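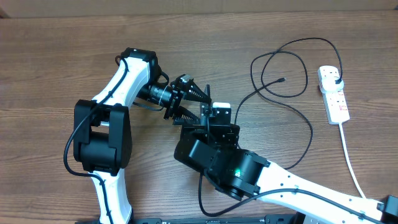 Warm brown wood with the streaks running side to side

How to Bring Back the Grain on a Wooden Tabletop

By Hafþór Skov
Posted in May

We use cookies to remember your settings. Accept / Manage

1211 shares

I love a streaky tabletop. Give me long, warm brown lines running the whole width of the table and I'll happily sit there with a coffee following them from one end to the other. And the good news is that when a top like that goes dull, you can usually get the color back in a weekend with very ordinary supplies!

This is for tops with an oiled finish. If yours is varnished or lacquered, oil won't soak in and you'll end up with a sticky film that takes forever to wipe off. Quick test: put a few drops of water in a corner and leave them for ten minutes. If the wood underneath goes darker, it's open enough to take oil. If the drops just sit there, stop after the cleaning step and finish with a soft dry cloth.

What you need

Mild dish soap and a bucket of warm water
Three or four cotton rags with no lint (old T-shirts are great)
Sandpaper in 180 and 240 grit, plus a cork or rubber block
Furniture oil, a small can
A soft brush or a vacuum with a brush head
Gloves
A jar lid or saucer to pour the oil into

My shop table in Kutamcombe took less than half of a 700 ml can for two coats, so don't let anyone talk you into the big one.

Step 1. Clean it properly

Put a small squirt of soap in the bucket, wring the rag out until it barely drips, and wipe along the streaks. Do the whole surface, then go over it again with plain water. Look especially hard at the back edge if your table stands against a wall, since crumbs and dust pack into that line and turn to gray paste the minute you get them damp. I use an old toothbrush there.

Dry it with a towel and then leave it alone overnight. I know. I always want to keep going too.

Step 2. Sand with the grain

Wrap the 180 around the block and work in long, straight strokes in the direction of the streaks. Side-to-side grain means side-to-side sanding, even if it's awkward to reach and you have to walk around the table. Cross-grain scratches hardly show on bare wood, and then the oil goes on and every one of them lights up.

Light pressure! You're taking off the tired top layer and that's all. If you have a veneered top, skip the 180 altogether and give it a few gentle passes with the 240. Check the end of the board if you're not sure which you have: on solid wood the lines carry on over the edge.

Brush or vacuum, then repeat with 240 until your palm slides across without catching.

For rings from cups, give the ring and a hand's width all around it a bit of extra time so you don't sand a dip. Black marks usually go deeper and may only fade. I have two of those on the Moon table (that's what my daughter called it, long story) and I've grown fond of them.

Step 3. First coat

Pour a little oil into the saucer, dip a folded rag, and spread it thin, again following the grain. This is the fun part. The streaks jump out right away, the dark lines get darker and the pale ones turn honey colored, and you'll want to call someone in to look.

Leave it for 15 minutes, or whatever your can says. Then take a clean rag and wipe off everything that hasn't soaked in. Really wipe. A top that feels tacky the next day was almost always left too wet.

Let it dry overnight with a window open.

Step 4. Second coat

Run your hand over the surface. If it feels a little fuzzy, go over it very lightly with a worn piece of the 240 and wipe off the dust. Then oil it the same way as before, with less oil. Dry areas will drink it up and the rest will hardly want any.

About those rags

Oily rags can heat up and catch fire all by themselves when they're left in a pile. Lay them flat outdoors, one by one, until they're stiff and dry, or keep them underwater in a metal can with a lid and follow your local rules for getting rid of them. Please don't skip this.

Living with it

Give it a few days before you put anything heavy on it, and go easy on water for the first couple of weeks. Wipe up spills when they happen. After that I do a single thin coat once or twice a year, whenever the water test starts leaving dark spots.

Felt pads under anything that stays put are well worth the five minutes they take to stick on. Lift things when you move them, too, because grit under a base scratches worse than anything.

If you try it on a darker wood, let me know how the second coat looked. I've only done brown ones so far and I'm itching to see a really deep one!

13 comments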